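Service Robotics, Unit 9: Can Machines Do the Chores Yet?
Course handout, revised 1 July 2019

9.1 Scope

This unit covers laundry, tidying and light bench work. Floor vacuuming is excluded; it was treated in Unit 4 as a coverage problem with little or no manipulation.

9.2 What makes a chore hard

A shop-floor station is arranged for the machine. Parts arrive in a fixed pose, and the part list is short. Homes offer neither condition. A shirt has no fixed shape, so its state has to be estimated again after every grasp. Door handles, drum seals and drawers add contact forces that a position controller handles badly.

Tethers are a separate matter. Power and signal lines limit turning and reach, and a line on the floor is one more obstacle for the feet. Plan the cable path before the foot path.

Compare the walking platform below with the fixed arm at the Carkum packing cell (Unit 6). Note the bent-knee stance, the cable running out across the parquet, and the distance a laundry task would add between the desk and the stacked washers.

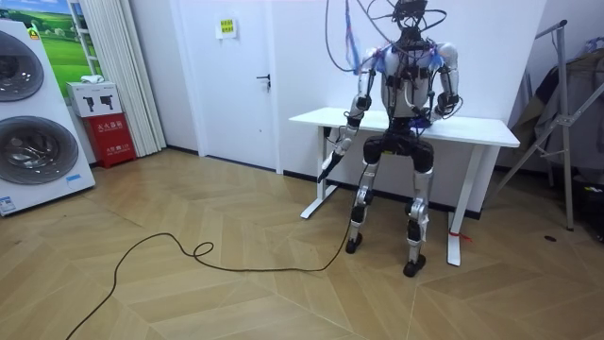
9.3 Reported results

The Mavura towel trials are the main reading. The system attempted 384 folds from a mixed pile and needed operator help in 47 of them. Median time per towel was 24 seconds with the towel already spread on the table — picking it out of the pile was timed separately and took longer.

The Solanki bench study ran up to 3000 insertion cycles on one connector type. Its failure rate is much lower, but the two figures should not be compared directly. Solanki used a fixture and Mavura did not.

9.4 Working answer

Single steps with a known object: yes, under supervision. Full chores, from hamper to shelf: no. The gap lies mostly in recovery after a failed grasp.

9.5 Before the next session

Read the Uvik report, sections 2 and 3. Split one laundry load into steps and mark each as rigid, deformable or contact-rich. State where a tethered biped would have to turn. The term project on this topic is due in December.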